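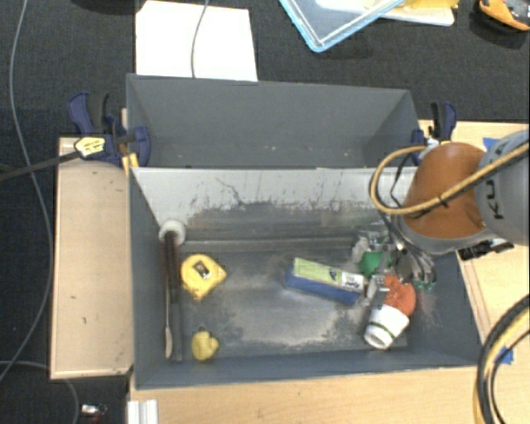
Front bin, right-hand end, gripper on its way down

Gripper lets go mid-carry, but only from the right-hand side

mudlark_ken
24th April
Two-bin pick and place, front to back. Picks from the left and middle of the front bin are fine. Picks from the right-hand end go down, close, lift, start the transfer, and then on a bad day the fingers open of their own accord and whatever was in them goes wherever gravity likes. The log says "grip lost", which I had worked out from the noise.

It happened 14 times yesterday. Light stuff, who cares. Then the mallet got shuffled over to the right, it picked that, and let go of it 35 cm above the bin. I had been leaning in to look at the clamp on that side not long before, so I am now taking an interest.

Sequencer is Drono, the picking software is from Osmont. Osmont say it's Drono. Drono haven't said anything since January.

pelican_brief
Cable. Next.

mudlark_ken
Could you be a bit more expansive.

pelican_brief
Fault follows the pose, so it's a thing that bends. You've got a hose and a cable bundled in a big loop off the side of the arm, with a cable tie round the middle, and a thin black cable hanging inside the loop. Every time the arm reaches to that end the loop changes shape, and whatever is tied hardest does the flexing. Cut the tie, refit it loose, see what happens.

Tessellate
Disagree. It follows the pose because it follows the clutter. Look at the right-hand end, it's all crumpled packaging. Fingers close on a bit of slippery wrap plus the thing you wanted, grip width looks plausible, wrap shifts during the lift, width changes, software decides it has lost the part and opens to retry. I had precisely this on a Valente line and we changed three cables before anybody looked at the retry setting. They were lovely cables.

pelican_brief
And the mallet? Did the mallet come gift-wrapped?

Tessellate
I don't know, I wasn't there. Neither were you.

mudlark_ken
Mallet was on its own. It's back along the left wall now and it can stay there.

Kulap Kaewkla
Can we go back a step. Whichever of you is right, there's a man leaning over the bins of a machine that drops mallets. What is stopping the arm while your head is in there?

mudlark_ken
It was paused.

Kulap Kaewkla
Paused from the screen?

mudlark_ken
Yes.

Kulap Kaewkla
Then it was resting. A pause on the screen is a polite request. Proper stop, locked off, key in your pocket, every time. And find out what your gripper does when it loses its signal, because if the answer is "opens" then I'd treat that as the fault, and the cable or the retry as the thing that shows it up. We had an apprentice at the Cillbridge site with a bruised wrist from a part that had been held perfectly well until somebody pulled a plug.

Tessellate
Fair. Though "stays shut on signal loss" is its own problem if it's shut on somebody's fingers.

Kulap Kaewkla
Agreed, so you write down which one you've got and how a person gets free. It's a risk assessment, they're allowed to have two lines in them.

mudlark_ken
Right. Locked it off properly, key on my belt. Then ran a test with everybody well back: empty gripper, nothing in it to lose, closed, auto retry turned off, arm going slowly between the middle and the right-hand end. It sat there being perfect for nearly 20 minutes, then opened. Twice more after that, both at full reach.

pelican_brief
Retry was off, you say.

Tessellate
Yes, all right.

Tessellate
I'd still want the retry to wait until it's back down in the bin before opening. It shouldn't be allowed to do that in mid-air at all.

mudlark_ken
Agreed, and I've asked Osmont where that setting lives. The gripper does open on signal loss, by the way. It's in the manual, on a page I'd used to stand a mug on. Locked off again now and tracing the wiring back from the loop. No picking until I've found the break and changed what it does when it loses signal.

pelican_brief
Check the connector at the far end before you order anything.

mudlark_ken
Already ordered two.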